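Jirnia Kitchen Bench - a simulated cooking worktop for robot arms

Jirnia is a ready-made kitchen scene for anyone teaching a robot arm to do small, fiddly household jobs. You load it, pick a task, and a single arm with a parallel gripper is waiting behind a pale wooden worktop with a frying pan, a stove plate, a knob and a cabinet block. We built it in Flilthorpe over two winters because we wanted a hob task of our own to practise on, and we're very pleased to be letting it out of the door.

Release 8 is the current version, published December 13, 2024.

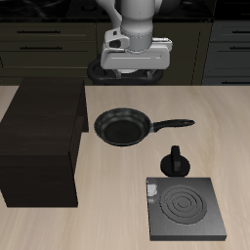

What comes with it

The download holds the kitchen scene, 40 task variants and 3000 recorded runs that you can replay, trim or train on. The variants move things about: the pan may start nearer the cabinet block or further off, with its handle turned a different way each time. There's a plain text file for each one, so if you'd like the stove plate over on the left (go on, try it!) you change one line and reload.

You can write your own tasks too. The template is short, and most people get a first one going in an afternoon.

The pan task

This is the one everybody starts with, and it's still our favourite. The arm has to find the handle, close on it and bring the pan over to the burner. It sounds easy until you watch a policy grip too near the rim and tip the whole thing sideways - the weight of the pan is modelled properly, so a lazy grasp gets punished.

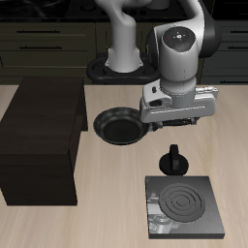
Pan task: fingers closed on the handle, pan just above the worktop.

The knob task

The knob stands upright on a flat round base behind the stove plate, and it is small. Coming down straight matters a great deal. We spent most of April on the contact settings for this one part, and release 8 is the first where the turn feels right from start to finish. You can run it by itself or chain it with the pan task for a longer job.
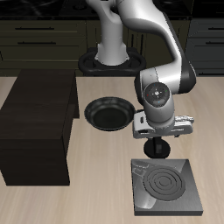 Remo Rainer wrote to us that the knob was what sold him on the bench, as his old setup let the fingers slide straight through anything that narrow. He would still like a second burner. So would we, and it's on the list for the next release.

Running it

An ordinary desktop with a decent graphics card is plenty. On our Yammine test machine, a full pass through every variant takes around 191 minutes with drawing switched on, and a good deal less without. Camera views can be saved from any angle you like, and joint positions and gripper opening are logged at every step. 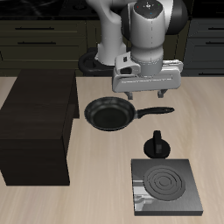 Gripper open over the handle, stove plate and knob to the right.

Good to know

The back cabinets are scenery in this release and their drawers don't open. If you need moving drawers, look at Plotalberg, our larger kitchen, which uses the same task files.

Licences are per lab, with no limit on seats. Teaching licences are free for a year - just write to us from your school or college address and tell us which course it's for.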